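**Ticket: press in the new print room stops part-way through a run**
Opened October 2021 by Kumudini Haque, Stinitwood training workshop
Status: open, waiting on part

Hello all, and thank you for being so patient with me on the telephone. As I said, the new Rallus press was put in during September and everybody has been delighted with it, the trainees most of all (they had been making do with the old Carner machine, bless it, which took half a morning to warm up). The trouble began with the exercise books for the schools order. We set a run of 1,058 covers and the press stopped at 29, with the feed light on and the paper sitting quite happily in the tray. I cleared it, started again, and it stopped at 29 once more.

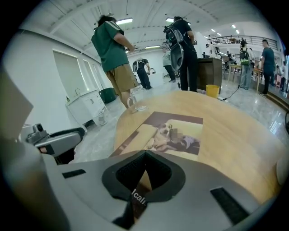 Does it stop at the same sheet whichever paper is loaded?

It stops at 29 with the thick cover stock, and with the thin inside paper it carries on to the end without any fuss at all.

I ought to add that we tried two different packs of the cover stock, both from Valente and both opened that morning, in case one had gone damp in the store. Inês Tavares very kindly fanned every sheet by hand, and it made no odds. We also wiped the feed rollers with the cloth that came in the box, switched the press off at the wall for 20 minutes, and put the tray guides back to where the fitter had left them – they had crept inwards a little, which I was rather hopeful about, but no.
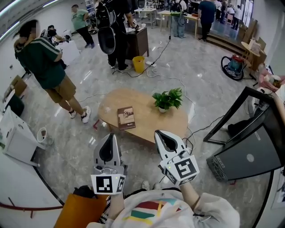 Kanchan Agarwal replied that the guides were worth checking and asked for the thickness setting on the second menu page, as the press goes back to "standard" after every restart and will count the heavy sheets as doubles until it gives up.

Well, I went and looked, and Kanchan is quite right, it was on "standard". I changed it to "heavy" and we got as far as the second stack before it stopped, which is a great deal better than before and cheered us all up no end! Raquel Moreira then noticed that the lift under the tray comes up with a jerk on the left side. 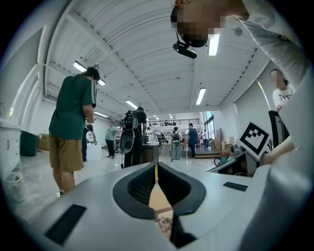 It makes a small click each time it does it, and if you press gently on that corner the feeding settles down again. Sofia Serrano has ordered a new lift spring under the warranty. Until it comes we are printing the inside pages only and leaving the covers for later, so please keep this ticket open, and I will write again once the spring is in and we have tried the full run.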